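What Is an Insurance Deductible?

Insurance is a way of sharing the cost of bad luck. Many people each pay a small amount, called a premium, into one big pool. When something belonging to one of them is damaged, the pool pays for the repair.

Most policies also have a deductible. This is the part of each repair bill that the owner pays. Suppose a workshop in Badthorpe has a policy with a deductible of $100, and a repair costs $181. The owner pays $100. The insurer pays the other $81.
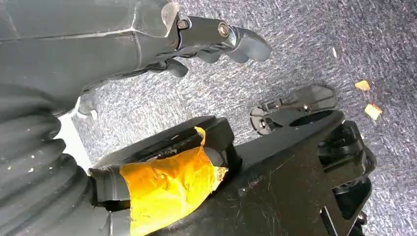

A deductible applies to damage, and insurers do not count every mark as damage. Normal use leaves signs called wear and tear. Faint scuffs on the dark gray plastic of a robot arm are one kind — a policy would usually leave them out. A cracked housing after a fall could be covered.

If a repair costs less than the deductible, the insurer pays nothing. With the Badthorpe policy, a $72 bill belongs entirely to the owner. A lower deductible, such as $40, usually means a higher premium.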